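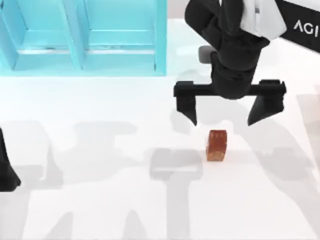 mirrorbox_17

First clear night since the holidays and I finally got out to look for the comet, the green one everybody at work keeps asking me about. I used my 5 inch refractor from the Grosano overlook, parked, set up, froze, and after a good long hunt I got a fuzzy little patch that I'm pretty sure was it! No tail that I could see. No color either, just gray.

So my question is, should I be seeing more than that? I had a 17mm eyepiece in and the focal length is 700, so that's pretty low power. I've never found a comet on my own before and I don't know if I'm doing it wrong or if that's just how they look.

Posted January 23, 2023

slowfocus
Nope, that's how they look. Congrats on your first one! The green in the pictures comes from cameras soaking up light for minutes at a time. Your eye can't do that, and on something faint it mostly gives up on color.

Trilla_Skies
I'm going to disagree a little. I've had a hint of green in a bigger scope, very pale, kind of like old glass. My wife saw it too and I hadn't said anything to her first. But yeah, in a 5 inch I wouldn't expect it.

slowfocus
A bigger scope, sure, maybe. I just don't want people going out expecting green and then coming home thinking they missed it. Happened to me with my first one and I nearly sold everything.

oldcoatguy
How dark is Grosano these days? I quit going after they put those lights up at the boat ramp. I drive out past Miveneo now, which adds a lot of gas money but the sky is so much better. You need a dark sky for tails way more than you need a big scope. I'd take binoculars at Miveneo over anything you can haul to Grosano, and I mean anything.

mirrorbox_17
The ramp lights are still there, and somebody pulled in with their high beams on right as I was getting used to the dark, so that was great. I didn't bring binoculars. Are they really better for this??

oldcoatguy
For the tail, yes. Wide view, both eyes. Sweep slowly back and forth across it.

Trilla_Skies
Binoculars to find it, scope to look at it. You lose the inner part in binoculars, it's just a smudge. I know oldcoatguy won't agree, we did all this on page 178 of the chat thread already, ha.

oldcoatguy
I still don't agree.

slowfocus
One more thing, try looking a bit to the side of it instead of straight at it. And check it against the stars close by, then look again an hour or two later. If your fuzzy patch has moved, you've got your comet.

mirrorbox_17
Oh I like that! I'll make a sketch next time. Clouds all week here though, so don't wait up for me.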